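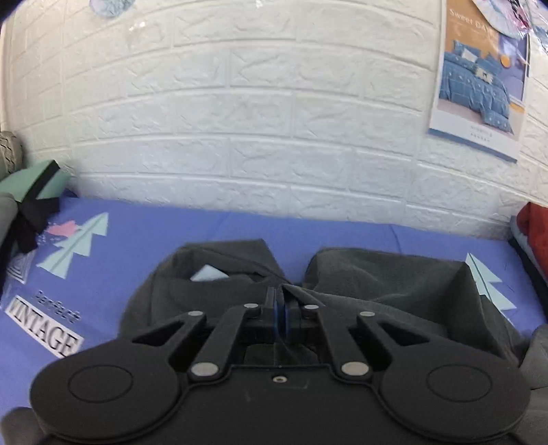 Unit 4. Folding heavy knits and hooded garments

Course: Textile Care and Household Linen, Flundberg Extension Program
Reading before class: Reddy course pack, section 18

4.1 Scope

This unit covers garments that do not fold flat on the first pass: sweatshirts, fleece jackets, lined hoodies and anything with a collar or hood that adds bulk at one end. Shirts and bed linen were covered in Unit 3.

4.2 Work surface

A made bed is an acceptable folding surface at home. The bottom sheet should be pulled tight before work starts. A loose sheet travels with the garment and the edges will not line up. A printed sheet is usable, and a repeating motif can serve as a rough guide for keeping the two side folds even. Dark garments on a light or mid-tone sheet are easier to square than dark on dark.

The common fault with a bed is height. Most mattresses sit lower than a folding table, so the work is done with a bent back. Limit a session to 40 garments, then change position.

4.3 Opening a crumpled garment

A heavy knit dropped on a surface settles into mounds. The hood, if there is one, usually forms one mound and the body another. Do not start by pressing the mounds flat. That sets creases across the chest panel.

1. Find one shoulder seam. If it is buried, pinch a single fold near the top of the pile and lift until the cloth hangs.
2. Let the weight of the body pull the sleeves down.
3. Move the grip to the second shoulder seam and hold both.
4. Lower the hem first, then the body, then the hood.
5. Check the inside of the hood and sleeves for smaller items. Socks and washcloths often lodge there after tumble drying. A patch of a second color in a fold may be the lining or a separate item, so open the fold before deciding.

4.4 Fold sequence

Lay the garment face down. Close any zipper to the top. Fold the hood forward onto the back panel so that its point lies on the center line. Bring the left side in to the center line and turn the sleeve back down its own length. Repeat on the right. Fold the hem up to the base of the hood, then fold once more if the shelf is shallow.

The finished block should stand 18 cm wide on a standard Soltell shelf insert. Fleece springs back and may need a second pressing by hand. Drawcords go inside the last fold.

4.5 Storage

Stack hooded garments with the hood end alternating front and back, otherwise the pile leans. Stacks of more than six compress the bottom piece. Garments stored for a season go in a breathable bag, not in plastic.

4.6 Lab assignment

Fold four hooded garments of different weights. Record the width and height of each block on sheet 74. Hand in on Wednesday at the start of the session.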